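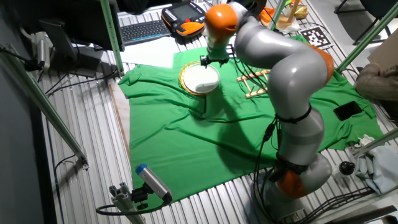
Figure 2. The Gavero kit on the Corkville bench, with the gripper above a gold-rimmed plate. The slatted rack lies to the right of the plate.

Last updated: 2023-07-18

We use cookies to remember your reading preferences. Accept / Manage

4.2 Plate handling with the stock kit

The Gavero kit is sold as a complete answer to light domestic handling: gripper, two-camera software licence, calibration board and a manual of great confidence. The brochure promises "first grasp within the hour". Ours took the better part of an afternoon, most of it spent in a settings menu that Fothergill came to know rather well.

We chose plates because the brochure did not mention them. A plate is thin, smooth and wider than the fingers that must hold it, and it offers a parallel gripper only its rim. The one in Figure 2 also has a scalloped edge, so the height of the grasp point changes with the plate's rotation. The supplied planner treats every plate as a perfect disc, a view of crockery we found touching.

Each trial asked the arm to take a plate by the rim and stand it in a wooden rack. The cloth was laid by hand and never smoothed between trials, as we doubt that customers iron for their robots.

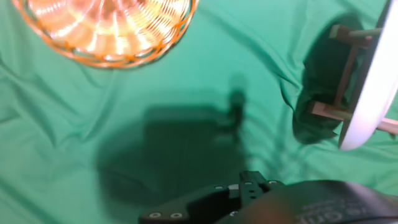
Shadows caused more trouble than the folds did. Under overhead light the arm darkens the very patch of cloth it is about to inspect, and the default segmentation was inclined to report this patch as an object. Over 94 trials it proposed grasping the shadow often enough that Bassey wrote a filter for it, which the vendor has since asked to see. With the filter on, planning time rose by about 2 seconds, and the phantom grasps stopped.

Support was prompt and courteous. It was also unable to say what the "gentle" force setting does, beyond being gentle. We left it on throughout.

Results for the Wastham bench, where the same kit was tested on bowls, are given in Section 4.3.

Related items
Hrytsenko and Azar: Rim grasps on uneven cloth
Zinchenko: What the Onyshchenko gripper manual leaves out
Bassey: Shadow filtering for wrist cameras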